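In Praise of the Ugly Repair

I have a desk lamp that has been held together with tape for more than 6 years. The neck cracked during a move to Sendmont, I wrapped it that same night so I could read in bed, and I told myself I'd get a proper part in March. March came and went (several of them, in fact). The lamp works great.

So I want to stick up for the ugly repair, the kind you do at the kitchen counter with whatever's in the drawer. We've gotten very shy about it. My friend Yuxi Fang threw out a perfectly good suitcase because the handle had split, and when I asked why she didn't just wrap the thing, she said she didn't want people at the airport looking at it. Looking at it! Everybody at the airport is looking at their phone.

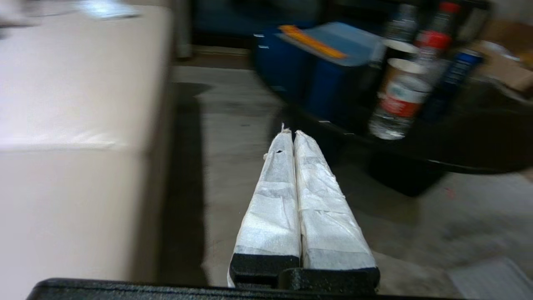
Money is the obvious argument, and I'll make it quickly. A new suitcase like Yuxi's was 52 dollars, and a roll of tape is a lot less than that and does the next ten things too. But what I really like about a wrapped-up object is that you can read it. Creases, bands lapping over each other, a little frayed tuft sticking up at the tip where the end of the wrapping is – you can tell hands did that. A factory finish never tells you a thing. My grandmother's broom handle had so many layers on it that it fit her grip and no one else's, and I'd take it over any broom in the store.

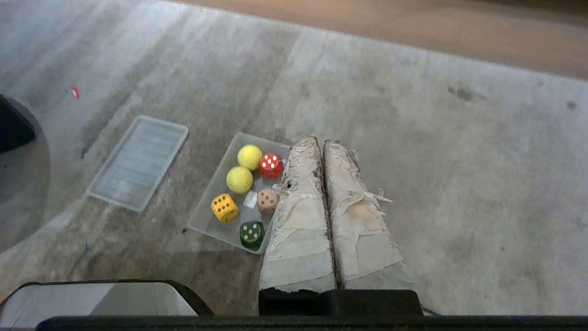

Creased, smudged and peeling a bit at the side.

Now, I know what the other camp says, because I live next door to it. Lamduan Thepsuriya believes that if you patch something badly you'll never fix it well, and she has my lamp as evidence. She may be right. She also waited 30 days for a hinge from a shop in Wadham, and all that time her cupboard door was leaning on the wall in the hallway where I kept walking into it. I offered tape. She said no, thank you, in that voice.

I do draw the line at anything to do with gas, brakes or ladders. Pay somebody. But a book spine, a remote, the leg of a pair of glasses, a garden hose? Wrap it up and get on with your evening. We spent last Tuesday arguing about this until way too late and neither of us moved an inch.
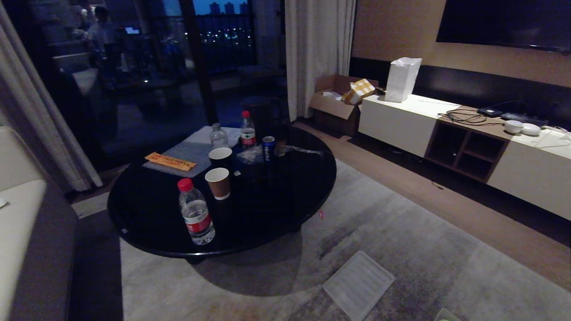

Bottles, paper cups and a blue can on a round black table.

Lamduan is still shopping for a new lamp for me, by the way. She keeps sending me links.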